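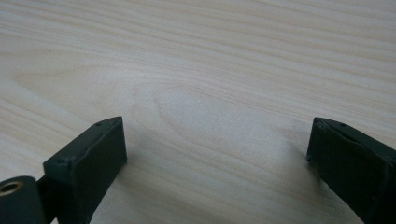

Garnwood tabletop in Pale, grain detail

Garnwood Table and Bench Tops — Pale

Garnwood is our range of made-to-order tops for desks, workbenches, craft tables and kitchen islands. Pale is the lightest colour in the range, a creamy off-white with soft beige and tan streaks and a smooth, fine-grained surface. The pattern is the cathedral type you get in flat-sawn wood, with long bands running into nested ovals. It suits white walls and light floors, and it doesn't make a small room feel darker.

Grain and colour
The pattern changes along the length of a top. Some parts are nearly straight stripes and others open out into wide curves. If you are ordering two tops to sit end to end, tell us at the time of order and we will cut them so the grain runs the same way. We can't match a new top to one bought earlier.

Under strong overhead light the middle of a pale top will look brighter and the grain softer. Look at a sample in the room where the top will go, once in daylight and once with the lights on, before you settle on a colour.

Sizes
Tops are 30 mm thick as standard. A 40 mm version is available for benches and for spans over an open frame. Length and depth are cut to your measurements. Please measure in millimetres and check the wall for square if the top is going into an alcove. Maximum length in one piece is given on the order form.

Edges
Square or lightly rounded. All four edges are finished unless you ask for one to be left raw against a wall. Cable holes and sink cut-outs are done in the workshop and must be marked on your drawing.

Fixing
Tops come undrilled. Legs and frames are sold separately under the Zetach name, and the screws supplied with Zetach frames are the right length for the 30 mm top. For the 40 mm top, order the longer set. Two people are needed to lift and turn anything over desk size.

Care
Wipe with a soft damp cloth and a little dishwashing liquid, then dry. Go with the grain. Don't use scourers, bleach or cream cleaners. Put a board under hot pans and a mat under clamps, vices and anything with metal feet. Spills of tea, turmeric or ink should be wiped up straight away — they show more on Pale than on the darker colours.

Samples
Sample pieces are 200 mm square and cost the same in every colour. The price comes off your order if you go ahead.

Orders and delivery
Made at our Mulbridge workshop. For quotes and drawings contact Evanthia Psarras. For delivery and pick-up times contact Mariama Kwofie. Check the top for damage before signing for it, and store it flat and indoors until it is fitted.

Prices current at 14 September 2025.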